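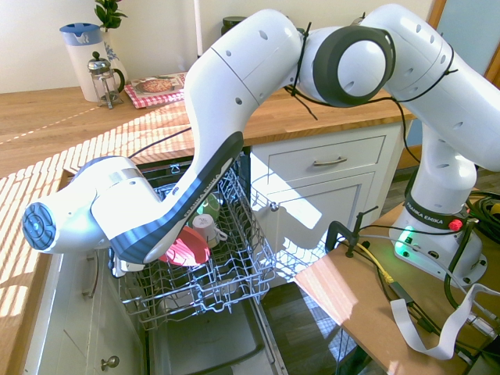 厨房机械臂开机前检查表(附批注)
适用:洗碗机装盘、取盘练习
五月修订,贴在工作间门后,也放一份在共享文件夹里

先啰嗦几句。这份单子最早只有半页,后来大家一边用一边往上添,就长成现在这个样子了。第一次来的朋友请慢慢看,看不懂的地方尽管问,问多少遍都没关系!老朋友也请照着打勾,别凭记忆。

一、底座与台面

1. 底座螺栓逐个用手试过,没有松动。 合格
批注:木板台面会随天气胀缩,梅雨前后请多试一遍。

2. 台边的黑色夹具夹紧,推一推不动。 合格
批注:力气小的朋友可以请旁边的人帮忙再拧半圈,别不好意思。

3. 底座上的红色按钮伸手够得着,前面不放杯子、工具和手机。 合格

4. 状态灯颜色与手册所写一致,再往下做。 合格
批注:灯的含义以手册为准,我们以前自己抄的那张小纸条有错,已经撕掉了。

二、线缆

5. 手臂外侧的黑色线缆,扎带齐全,断头剪平。 合格
批注:扎带头很扎手,上个月我自己就被划过一道,剪完请用指腹轻轻摸一下。

6. 关节处留的那段线够松,手臂慢速走完全程不绷、不夹。 需跟进
批注:走到最远的姿势时还想再看一次。线弯得松一点丑一点都行,千万别为了好看把它收紧。

7. 台面上的黄线、黑线和白色扁排线分开理顺,不压在夹具下面。 需跟进
批注:排线最娇气,垂下去的那一段容易被衣角勾到。Gestier 的理线槽已经下单,到货后一起装。

三、洗碗机与碗篮

8. 门完全放平,下层碗篮拉到底,滑轨顺畅。 合格

9. 餐具摆稳:盘子靠在篮齿之间,杯子口朝下。 合格
批注:练习用的餐具请从 Tanard 那箱旧货里拿,磕了不心疼。家里带来的好碗就留在家里吧。

10. 刀叉和尖头物件全部取出。 合格

11. 夹爪进出碗篮时先空走 6 遍,速度放到最低。 合格
批注:六遍听着多,泡杯茶的工夫就走完了。请站在伸手能按到红色按钮的地方看,别蹲到门前面去。

四、周围环境

12. 操作台靠后那一排易碎物(玻璃法压壶、花瓶、水壶)不在手臂的活动范围内。 待改进
批注:我知道摆着好看,我也喜欢那盆绿叶子,可是跑新程序的时候还是请先挪到别的屋里,跑完再搬回来。

13. 洗碗机门与木台之间的地面保持干燥,不放东西。 合格

14. 阳光直射台面时,先核对一次识别结果再开始。 合格
批注:条纹状的光影最麻烦,Uma 那套识别程序遇到过把亮条当成盘子边的情况。拉上窗帘,或者等一会儿,都可以。

五、记录

15. 本次编号与累计抓取次数写入登记本。 合格
批注:累计 1,311 次。原定满 1,000 次就检查夹爪的指垫,已经过了,请下一位动手的朋友先做这件事,备用指垫在标着 Marulanda 的抽屉里,一共两副。

16. 第 57 号程序改动后尚未复查,暂不使用。 待复查

第 6、7、12 项处理完以后,请在旁边签上自己的名字,写清楚动了哪里。下班前记得关电源,顺手把洗碗机门合上,谢谢大家。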